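Ein Lob der Plastikschüssel

Seit ich in Prornholm wohne, höre ich immer wieder denselben Rat: Wer etwas auf sich hält, kauft für die Küche Glas, Edelstahl oder Keramik. Plastik ist für den Übergang, sagt man mir, für Studenten und für den Campingplatz. Ich möchte dieser Meinung höflich widersprechen, und ich tue es als jemand, der jeden Tag mit Wasser, Saft und Schüsseln zu tun hat.

In dem Land, in dem ich aufgewachsen bin, stand das Geschirr für die nassen Arbeiten auf dem Boden. Dort wurde gewaschen, gemischt und umgefüllt, und wenn etwas daneben ging, nahm man den Lappen. Für viele Leute hier ist der Boden ein Ort, den man nur mit den Füßen benutzt. Ich halte das für eine Verschwendung. Eine Arbeitsplatte ist schmal, und eine Schüssel, die vom Boden nicht mehr fallen kann, macht mich ruhig.
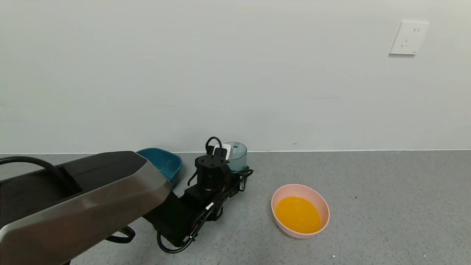

Im April war ich bei Nemach, dem großen Haushaltsgeschäft am Stadtrand, und habe dort ein Set aus Glas gesehen, das 243 Euro kosten sollte. Es war schön, das gebe ich gern zu. Aber ich habe mir vorgestellt, wie ich es mit nassen Händen trage, und dann bin ich ohne das Set nach Hause gefahren. Für 30 Euro bekommt man auf dem Markt von Sornard so viele Schüsseln und Becher, dass man sie kaum in einer Tasche tragen kann.

Es geht mir auch um die Farbe. Man lacht manchmal über Rosa und Türkis in der Küche, als ob nur Weiß und Grau erwachsen wären. Dabei hilft die Farbe bei der Arbeit. Eine rosa Schüssel mit orangem Saft erkenne ich vom anderen Ende des Zimmers, und die türkise Wanne daneben verwechsle ich mit nichts.
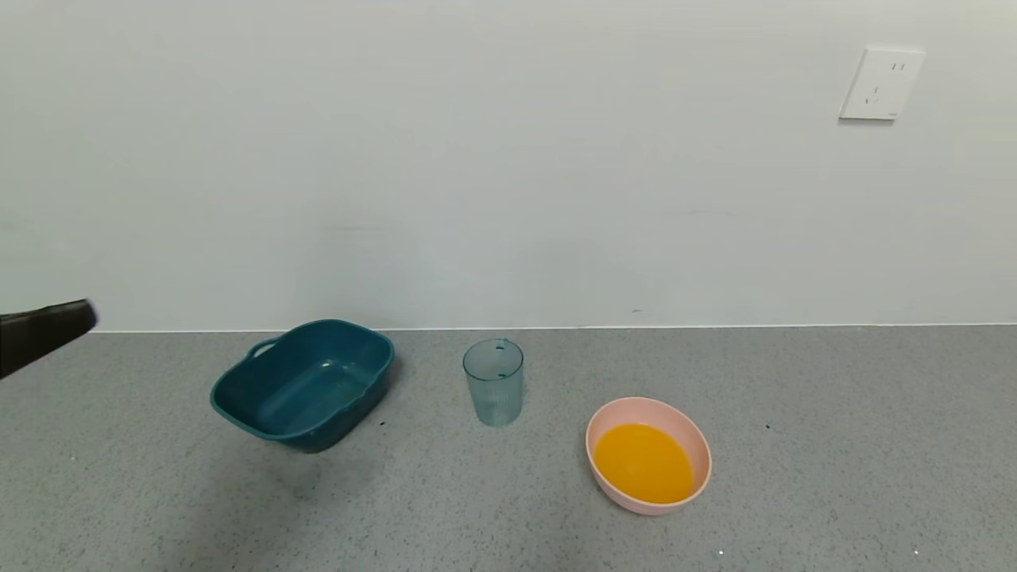
Gegen Plastik gibt es ernste Gründe, und ich will sie nicht verschweigen. Es bekommt Kratzer, es nimmt Gerüche an, und in die heiße Suppe gehört es nach meiner Meinung nicht. Auch der Abfall ist ein Problem. Nur wird dieses Problem größer, wenn man gute Stücke wegwirft, um sie durch elegantere zu ersetzen. Meine älteste Schüssel, eine von Phromma, hat 2 Umzüge überstanden und dient noch immer.

Am meisten verteidige ich den durchsichtigen Messbecher. Ich brauche ihn täglich, oft gar nicht zum Messen, sondern zum Schöpfen und Gießen. Er ist leicht, man sieht von der Seite, wie viel noch darin ist, und er liegt gut in einer Hand, die schon müde ist.

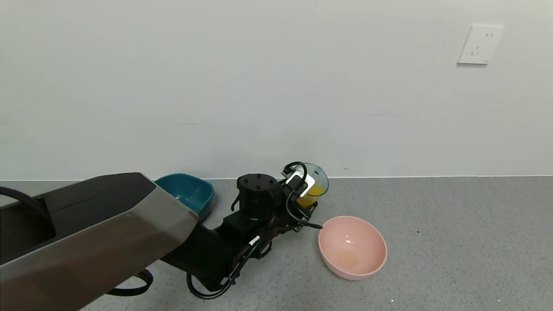

Wer das Gießen für eine Kleinigkeit hält, hat vermutlich noch keinen klebrigen Saft vom Boden gewischt. Man muss den Becher langsam neigen und nahe am Rand bleiben. Meine Großmutter konnte dabei reden und aus dem Fenster schauen, ich kann es bis heute nicht.

Ich verlange von keinem, dass er sein Glas verkauft. Ich bitte nur darum, dass man mir beim nächsten Besuch keine Schale aus Keramik mitbringt. Im Schrank ist kein Platz mehr, und die rosa Schüssel gebe ich nicht her.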